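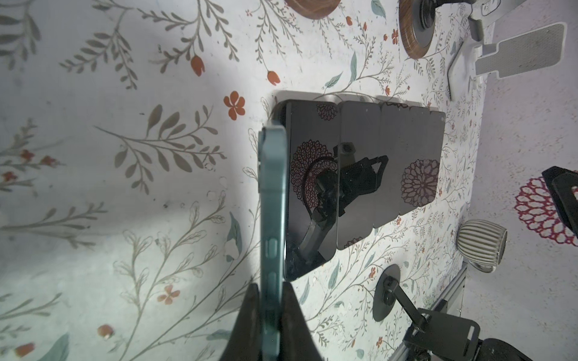

Phone stands: do you need one?
Gallery by Oskari Kemppainen, Sernthorpe
2019-03-18

I didn't want a phone stand. For years I leaned my phone on a mug, and when the mug was in use I leaned it on the sugar. It fell over sometimes and I picked it up again. Then in November my sister gave me one for my birthday, and people who know I write this page began asking which one they should buy, as if the only thing left to settle was the model.

So I have been using 4 of them on and off over the winter, at the desk and in the kitchen, and I remain hard to convince. The makers talk about posture and "viewing comfort". What I can tell you is that a stand keeps a phone upright if the base is heavy enough and the hinge is stiff enough, and that plenty of them on sale manage only one of the two.

The folding ones are the worst for promises. They go flat, they slip into a bag, and the shop page shows someone smiling on a train. Mine goes flat very nicely. Opening it up again with one hand while holding the phone in the other is a different matter, and I usually end up putting the phone down first. If I have to put the phone down, I may as well leave it there. A glossy finish doesn't help either — every fingerprint stays until you wipe it off. 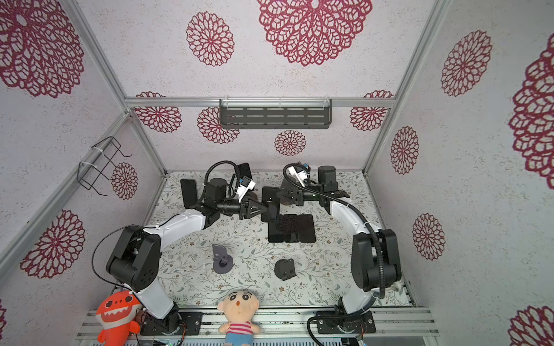 Storage is the part the adverts skip. A stand that doesn't fold has to live somewhere when there is no phone on it, and in most houses that means a drawer already full of chargers. I would sooner have things up on the wall. A black wire rack held on with white cable ties looks like a five-minute job and will take small awkward objects quite happily, and a slotted metal shelf does much the same for anything flat. Neither costs much. Whether you remember to put the stand back on it is your own affair, and my record is poor.

I'm also not sold on patterned table coverings for this sort of thing. Small leaves and flowers are pretty enough, but drop a screw from a hinge on them and you'll be feeling for it with your fingertips.

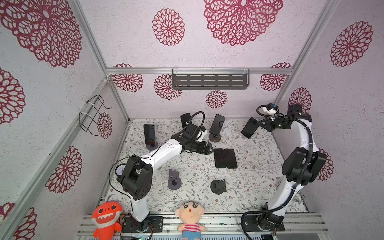 Is a heavier stand always steadier?
Weight helps, but the width of the base matters just as much. A heavy stand with a narrow foot can still tip when you tap the top of the screen, so try tapping there before you pay.

The round wooden kind is the one visitors pick up and admire. I grant that it looks better on a sideboard than white plastic does. The one my sister gave me is sold under the name Trekirano, and the leaflet that came with it says it is good for 80 degrees of tilt. I have found two angles I use, one for reading recipes and one for talking to my mother. The rest of the 80 I am saving.

Plastic holders get sneered at and I think that's unfair. They are light and they look like something from a dentist's reception, but a decent non-slip pad makes up for a lot. If you want something for the kitchen, where it will be splashed with tomato, I would buy plastic and stop reading reviews, this one included.

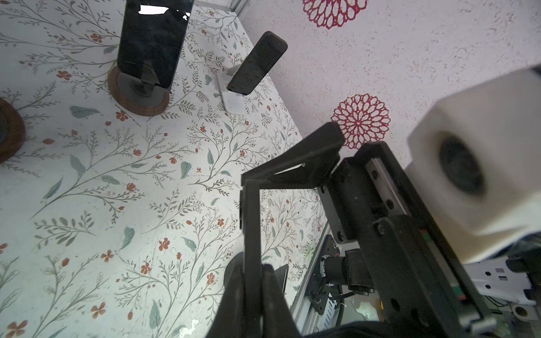
Phone upright on a round stand, dark wooden rim. White plastic holder to the right of it.

A few of you wrote after the last gallery to say I was too hard on wooden bases. I have had another go with mine and will admit that the turning part is smooth. I still don't see why a phone needs to turn. It has a screen on one side, and I know where I'm sitting.

Bedside next, if I can find a stand that doesn't creak at night. Suggestions are welcome, provided you have owned the thing for longer than a week.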